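Filed under: Handouts > Heat and Materials > Week 4

Heat on the move: notes to go with the second lecture

Last week we got as far as saying that heat flows from hot things to cold things and that it never goes back the other way by itself. Today is about how fast, and this is where the subject really gets going! You already own everything you need for most of it: a kitchen, a pair of hands and a metal spoon.

Start with the spoon. Leave a metal one and a wooden one in the same drawer overnight and pick them both up in the morning. The metal one feels colder. Put a thermometer on each and they read the same. What your fingers are reporting is the rate at which heat leaves your skin, and metal carries it away far more quickly than wood does. We call this property conductivity, and for copper it is very large (close to 400 in the usual units, watts per metre per kelvin), for aluminium a bit over half that, and for still air it is tiny, well below one. Keep those three in your head, as they turn up in nearly every problem on the sheet.

The rate of flow through a slab depends on four things: the conductivity, the area, the thickness and the difference in temperature between the two faces. Double the area and you double the flow. Double the thickness and you halve it. I love how plain this rule is. It works for a loft, a duvet, a saucepan base or a chip the size of a stamp.

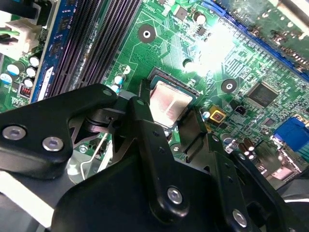

A worked case. Take a window pane 4 mm thick with an area of one square metre, and suppose the inner face is one degree warmer than the outer. Glass has a conductivity close to 1, so the flow is 1 divided by 0.004, or 250 watts. Make the difference two degrees and you have 500 watts, a small heater's worth, going straight out into the garden. Real windows do much better than this, and the reason is lovely: a thin layer of still air clings to each side of the glass and does most of the insulating. The pane mainly stops the wind from blowing that layer away.

Now the bit that trips people up. Press two flat pieces of metal together and you would expect heat to pass from one to the other as if they were one piece. It doesn't. Under a microscope both faces are all hills and valleys, and they touch only at the hilltops. Everything between is trapped air, and we have just said how badly air conducts. Fill the valleys with a soft paste and the flow improves enormously, even when the paste is a fairly poor conductor compared with the metal. Too thick a layer and you start to lose again (look back at the slab rule).

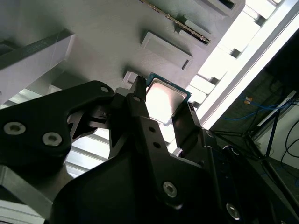
Could the surfaces simply be polished until the paste wasn't needed? This came up in the May session, and it deserves a proper answer. Polishing does help, and so does pressing harder, as the hilltops squash a little and the touching area grows. But even a mirror finish has gaps, and a surface can be very smooth and still be slightly bowed. Try it at home with two glass tiles and a drop of water between them. You will see the water spread into a film that isn't the same all over.

On to convection. Warm air is lighter than cool air, so it rises, and cooler air slides in to take its place. A radiator uses this, and so does a chimney. When the natural movement is too slow we add a fan or a pump. Fins help for a different reason: they give the air much more surface to touch. Have a look at the back of an old fridge or the cylinder of a motorbike and you will find the same idea in both.
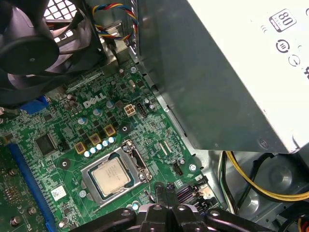
Radiation comes last because it needs nothing in between at all, no metal, no air, no water. Your own skin, at something below 37 degrees, is glowing all the time in light you can't see. Dull black surfaces give off this glow well and shiny ones badly, so a silver teapot keeps its tea warm longer than a black one of the same size and shape.

For next time, do problems 1 to 13 on the sheet. Problem 9 is the one with the toast, and yes, you do need to know a little about the Maillard reaction, but only that browning wants a surface well above the boiling point of water. Bring a cup with a lid.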